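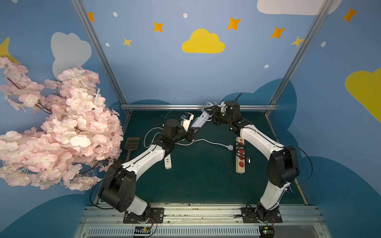

Thaís Paiva
Cords and small household bits, Jemstead

Cord sorting FAQ
Last updated Jun 25, 2023

Do you take power strips in any color?
Yes, please! White, beige, whatever you've got. I have a soft spot for the beige ones with orange sockets, like the one on the green table up top, and they're so much easier to spot in a full drawer.

Should I unplug everything before I bring a strip in?
If you can, yes. Leave the plugs in if you really can't remember what goes where, and put a bit of tape on each cord saying what you think it belongs to. "Lamp???" is a perfectly good label, I write it all the time.

My white cables are one big knot. Will you still take them?
Sure. Start from the plug end and work back toward the middle, that's how I do it (with coffee). Please don't yank, and don't cut anything to get it free.

What about cords with cracks or scorch marks?
No, sorry. Those go to your local electronics recycling. Don't tape them up and sneak them in, Davina Hepburn checks every cord before it goes on the shelf and she will find it!

Can I drop off kitchen things in the same box?
You can, and people do. The brown plastic slotted scoop at the back there is just the kind of thing I mean. Give kitchen stuff a wash first and wrap it separately so the handles don't get caught up in the cords.

How much can I bring at once?
Up to 9 pounds of cords per visit. Got more than that? Write to Blair Cairns first and he'll find you a slot. We had 689 items come through in October and I could barely get to my desk.

How long should I make my coils at home?
Anything that fits in a shoebox. I go over and under so they don't twist, then fasten with a soft tie. Rubber bands go sticky after a summer in the closet, so skip those.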